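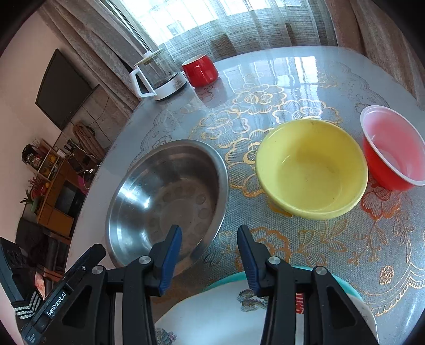
About Kerko

Kerko looks after tables. We clear them, wash what was on them and put it all back in a cupboard, ideally the right one. Fidelina Sotelo started the firm after 12 years of catering, having noticed that people enjoy the cooking part and then suddenly remember a phone call.

Our work is the ordinary household table: a flowered plate, a steel bowl, a yellow bowl, the red cup, the kettle that lives there now. We don't match your dishes for you or comment on the ones that don't match. A rose-print tablecloth gets wiped from the middle out, and we leave it on the table, where it evidently wants to be.

A standard visit takes 90 minutes. Small tables take 30, unless there are 5 cousins still sitting at them.

We cover Stasness and Parry, Monday to Saturday. On Sundays we have our own dishes to do - they are not always done by Monday.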